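**Flostard breakfast kit, two-arm bench.** Club equipment page. Updated Feb 25, 2023, please fix stuff if you see it's wrong

What it is: the props and table setup for the breakfast event at the Tosden student meet. Two arms, one table, one meal. Team lays the table from a start position the judges pick. Kit lives at the Park building, bench side, bottom two shelves.

Status: in use. Bookable again in April.

## What's in it

- placemat, round, dark gray, woven
- plate, pale green
- bowl, blue
- spoon
- 2 drinking glasses
- toaster, black, two slot. NOT plugged in for runs, ever
- small blue bin for fruit
- cereal, real box, real cereal
- bread, bring your own, whole grain holds its shape better than white

Kit number 211. Write it on the booking sheet or the sheet gets bounced.

## Cereal box

Hardest prop in the set by a mile. Too wide to grab across the front, so you go for the thin side. Fine when it's standing. Flat on its face or back is another story, fingers just skate on the cardboard. Flillel wrist camera helps a lot, you can line up on the printing. We use the Trader Joe's cinnamon squares. Any box close to that size is legal as long as you check it in before your slot.

Practice both starts, upright and flat. Flat start is worth 9 extra points and most teams skip it.
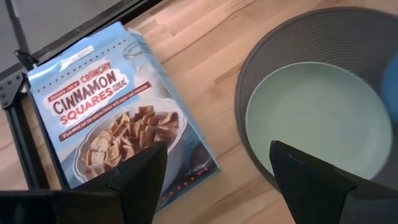
Noman Abbasi: Skipping it is a mistake imo. Slide the box toward the table edge till it hangs over a bit, then pinch the overhang with the other arm. Took us a whole evening to get it but it's repeatable. Do it with a full box, an empty one tips different and you'll tune for the wrong thing.

Added to the practice list, thanks. Full box only from now on. If the cardboard gets soft at the corners swap it out, don't tape it. Tape changes the grip.

## Setting up

1. Home both arms before anything goes on the table.
2. Placemat first. Then plate, then bowl.
3. Glasses to the back. Keep them out of the elbow sweep. Plastic ones for a first run please.
4. Toaster back corner, slots up.
5. Fruit in the bin, bin down front on the right.
6. Open grippers, check both stop buttons, then call "clear" out loud.

Cables: leave slack at the wrist or the last joint will fault halfway thru a pour. Look at the loop before you press go. 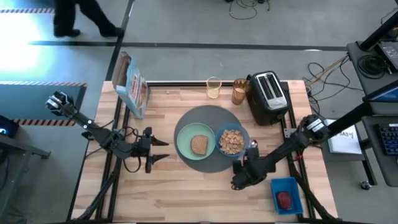

*Breakfast layout with bread on the plate, cereal in the bowl and both drinks at the back.*

## Scoring bits people ask about

Bowl is allowed to overlap the placemat. It is not allowed to sit on the plate. Spoon can rest on the rim, handle any direction. Stray cereal on the wood costs a point per piece so count before you hit done. Bread has to be flat on the plate, hanging off is half credit.

Both arms have to touch at least one item each. Doing the whole table with one arm and parking the other doesn't count as a two-arm run.

## Booking and cost

Free for club members. Outside teams leave a deposit of 2790, you get it back when the kit comes back complete. Food isn't part of the kit and we don't refund it.

Check the list when you pick up AND when you return it. Spoon goes missing constantly.

## Known problems

- plate slides on bare wood, keep it on the mat
- gripper pads pick up crumbs, wipe betwen runs
- bowl rim is slippery after milk, practice dry
- spare pads on order, not here yet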